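Bultelbridge to honour ferry victims with harbourside day of remembrance

Bultelbridge will pause this April to remember the 14 people lost when the ferry Nornden sank 20 years ago. Flags at the town hall will fly at half-mast from sunrise, and a bell will ring at 11 a.m.

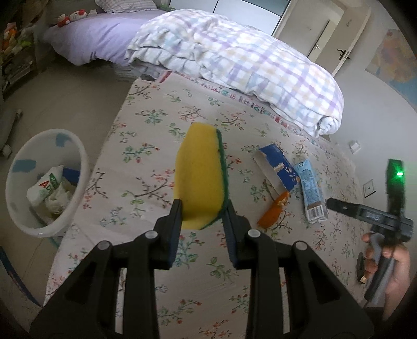 “The response has been wonderful — up to 153 singers are joining the harbour choir, and they sound magnificent!” said organizer Yannick Roussel.

Families will lay wreaths at Forier Wharf after the service. Everyone is welcome, and tea will be served at Rey Hall until dusk.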